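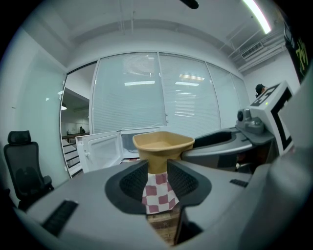
Passenger movement is the largest load shift on a day boat once the lines are off, and on the Prondside to Acuña run most of it is caused by lunch. Fuel burns down slowly and evenly. Passengers do not. When food is called from a single counter at the stern, a large part of the upper deck comes down one stairway inside a few minutes, stands in line on one side, and then tries to go back up with both hands full. Packaging matters more than I expected when we started. A paper bowl with a flared rim and tapering sides, like the one on the checkered liner, is narrower at the base than at the top, so a passenger tends to grip it with a full hand. That hand is then not on the rail.

**Next: what the talk covers**

- How we recorded where passengers were during a crossing
- What the lunch call did to list and trim
- What we changed on Ostberg, and what we left alone
- Limits of the data

Say at the start that this is an operations talk. Stability approval is a separate matter and the vessel was inside its approved limits throughout. The aim was comfort, fewer spills and fewer falls on the stairs.

**The vessel and the route**

Ostberg is a twin-hull day boat run by Nisten. Two decks, one enclosed. Lower saloon seats in rows, upper deck part covered, with 39 outdoor seats aft of the wheelhouse. Galley counter on the lower deck, port side, near the stern. One passenger stairway, also port side.

The route leaves Prondside harbor, runs along the breakwater, and crosses open water to Acuña. The exposed part takes 19 minutes at service speed. Lunch was served on the return leg and used to be called right after the departure announcement, which put the line at its longest in the middle of the exposed part.

Pause on the route chart. Point out the shoal on the Acuña side. The swell steepens there, and the skipper alters course to take it on the quarter.

**How we recorded it**

Crew logged zone occupancy at fixed points in the crossing. Six zones, one sheet per trip. We also took list from the inclinometer in the wheelhouse and logged spills and slips from the incident book.

The data set is 2,537 zone entries across one season. Some sheets were incomplete and were dropped before that total. Sheets from the roughest days are fewer, as crew had other work, so the set leans toward calm weather. Repeat this when the list chart is up — somebody always asks.
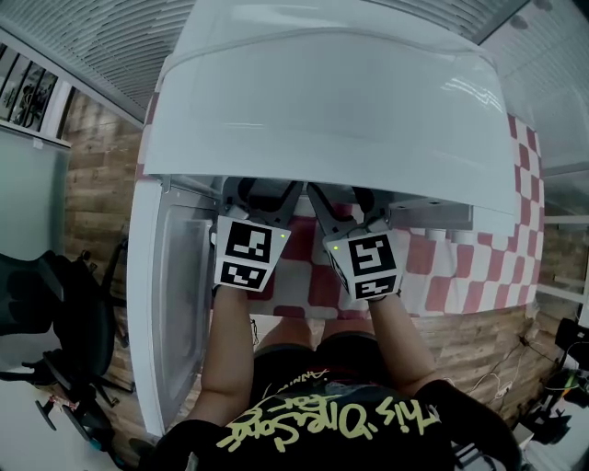

The other gap is the stairway. A person on the stairs at the moment of logging belongs to no zone, and for the first few weeks each crew member handled that differently. We settled on counting them toward the deck they were heading for. Entries from before that rule are marked in the file and shown in a lighter shade on the chart.

**Effect of the lunch call**

Before the call, occupancy was close to even between port and starboard. After it, the port aft zone filled and stayed full until the counter cleared. List to port was small but steady. Passengers on the starboard side did not notice. Passengers holding food at the foot of the stairs did.

Two points to stress:

1. The list by itself was minor. The trouble came from list combined with quartering swell and people carrying things.
2. Most slips in the book happened going up with food. Very few happened coming down.

Trim by the stern also changed. Fuel use rose slightly on those crossings, but I would not put a number on it. Tide and head wind swamp any effect of that size.

**Changes made**

*Call by zone.* The mate now calls the upper deck first, then the forward saloon, then the aft saloon. Each group is called when the line from the last one is down to a few people.

*Timing.* First call is made before the boat leaves the dock at Acuña. Counter closes at the breakwater marker, outbound side, and opens again in the lee of the Prondside shore. Hot drinks follow the same rule.

*Carrying.* Food for the upper deck goes up by crew in a lidded tray. It costs one crew member for the length of the service. Nisten accepted this after the first month of trials.

*Counter position.* Not changed. Moving it to the centerline would mean new drainage and power runs, and the gain over calling by zone looked small.

**Results**

Spill reports fell from nine per 1,000 passengers to four. Slips on the stairs fell too, but the counts are low and I would treat that as a direction only. Average service time went up. Complaints about waiting went up in the first weeks and then settled after the announcement was rewritten to say which group was next.

Show the two list charts side by side. Same scale on both. Leave them up during questions.

**Likely questions**

- *Would a second stairway do more?* Probably. It also takes out seats, and the owner has to price that.
- *Why not serve on the outbound leg?* Morning departures are too early for most passengers to want lunch.
- *Does it apply to single-hull boats?* The passenger movement part should. List response will differ and needs its own log.
- *Can we have the zone sheet?* Yes. Paper copies are by the door, and the blank can be redrawn for any deck plan.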